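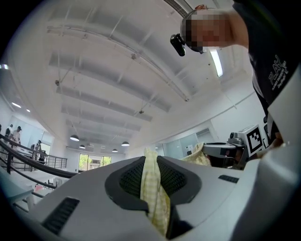

Cloth station, open day. Yellow check cloth at the front opening, second unit with marker card on the right.

August, open day notes, upstairs floor

Doors at 10:00. Setup started at 8:15, which was tight. Irnlow bench powered up first, then the Priva logger. Logger refused to see the second unit until I swapped the network cable for the short one from the drawer. Throw the long one out.

Ran the yellow check cloth all day. The white one from last month is too thin and slides. Cloth goes in loose, no folding, or the grasp looks staged.

Visitors came up in groups. Gave each group the same talk: what the gripper sees, what gets recorded, one run by hand, then questions. The talk is too long by a couple of minutes. Most of the questions were about price and whether it can do socks. Two people from Gamage wanted to know how we handle stiff fabric. Told them we haven't tried it. They are sending a sample roll.

Runs logged by close: 233. Discarded 38, nearly all from the first hour, when the marker card was mounted loose and the pose kept jumping. Fixed with the M3 screws and no trouble after that. Running total for the Lonell set is now 1827.

Head camera battery was down to 5 percent at the last group. Charge both packs the night before next time and keep the spare at the bench, not downstairs.

Glare from the ceiling lights is still a problem in the wide view. Tried dimming the row nearest the glass rooms around lunch and it helped a little, but visitors said the corner felt dark, so it went back up.

To do:
- shorten talk
- second marker card, printed on heavier stock
- ask Gamage for roll width before they ship
- copy logs off the Priva before anyone reboots it
- check the discards again, a few of the later ones may be usable

Last updated: August, 5:40 pm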